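Starkcombe physio clinic gets its pool back, minus the deep end

Sat 28 February

Print this | E-mail this to a friend

The hydrotherapy pool at Starkcombe rehabilitation clinic reopens on Monday, nine months after it was shut for what the notice on the door called "a short period of maintenance". The notice has been kept. Staff have framed it and hung it by the changing rooms.

Patients recovering from hip and knee operations had been sent to the leisure pool at Dirwood in the meantime, a trip involving two buses and, on Thursdays, an inflatable crocodile. Parveen Hayat, the clinic's lead physiotherapist, said her patients had been very good about it.

"You ask someone with a new knee to walk slowly through warm water and concentrate on their heel," she said. "Then a whistle goes and thirty children arrive. Most of them kept concentrating. I was proud of them."

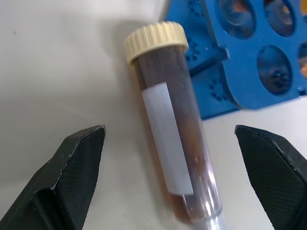 A capped sample tube with a blank label.

The refitted pool is shallower than the old one, with a sloping floor, a rail down both sides and steps that no longer wobble. The water will be kept warm enough for stiff joints and, according to one man who tried it on Wednesday, slightly too warm for anybody hoping to be invigorated. Sessions last 40 minutes, including the time it takes to get a wet sock off.

The deep end has gone. It was used mainly for running exercises in a flotation belt, which took the weight off sore legs but had a habit of turning people gently round to face the wall. Those sessions will be replaced by walking against a current, supplied by a pump from Brarkeo. The pump has three settings. The clinic has asked that the third be left alone for now.

Ehsan Jafri, 71, who had his left hip replaced in May, was among the first in. He managed two lengths on the lowest setting and one, by accident, on the middle.

"I've been doing my exercises holding on to the kitchen worktop," he said. "It's fine, but you do end up looking at the toaster a great deal."

The work cost more than planned, chiefly because the old pipes were not where the drawings said they were. A sponsored walk by former patients brought in £3,174, some of it from Niilo Pitkänen, who finished last and was sponsored by the hour.

Each session will take up to nine people. Clinic manager Mirko Rizzi said there was already a waiting list, roughly half of it made up of people who had told him last summer that they couldn't stand the pool. 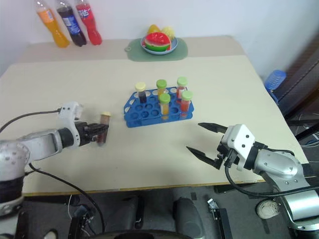
Do I need a referral to use the pool?
For the first month, a letter from your GP or surgeon is required. After that you can ask at the front desk for an assessment, which takes 20 minutes and is done on dry land.

Bring a towel, a pound for the locker and any stick or frame you normally use. The clinic has spare swimming caps, all of them orange. Parking is still behind the bakery, and the barrier is still broken.

14 shares | 6 comments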